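Pamurau contents policy – average clause applied after partial loss

Posted in: Home and Contents

kettle_ledger
Escape of water in June, kitchen and hall affected. I claimed 3008 pounds on contents. The adjuster says the sum insured was too low, so Pamurau has applied average and cut the settlement by 13 per cent. The loss is nowhere near the sum insured. Can they do that on a partial loss?

Inga
Yes, if the wording has an average clause. The settlement is the loss multiplied by the sum insured over the value at risk. It exists for partial losses – on a total loss the sum insured caps the payment anyway. Check whether the clause is in the policy booklet or only in the schedule.

kettle_ledger
Page 11 of the booklet, under General Conditions. Nothing in the schedule.

northgate_b
Being in the booklet doesn't settle it. For a consumer policy the starting point is what you were asked at inception and how you answered. If you took reasonable care over the valuation question, there is no qualifying misrepresentation and I would argue they should pay in full.

Inga
I disagree in part. Misrepresentation and average are separate arguments. An insurer can rely on a clear contract term without alleging anything about the answers given. Whether an ombudsman would think it fair is another matter.

northgate_b
In practice they get looked at together. Kulta tried the same on my renewal and withdrew it when I asked for the wording of the original question.

kettle_ledger
The question was "What would it cost to replace your contents as new?" with a drop-down in bands. I picked the band that matched my list. The adjuster's figure includes hobby equipment, which I had left out as I thought it came under Hedstead, my separate policy. 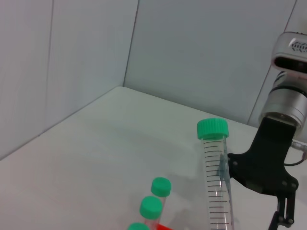

northgate_b
Then ask for the adjuster's valuation line by line. If those items are insured elsewhere, see whether the Pamurau definition of contents excludes property more specifically insured. If it does, they should come out of the value at risk, and the percentage changes.

Inga
Agreed on that point. Put the complaint in writing and keep the Hedstead schedule with it. You have 6 months from their final response to refer it.

kettle_ledger
Found the exclusion, page 13. Letter going tonight.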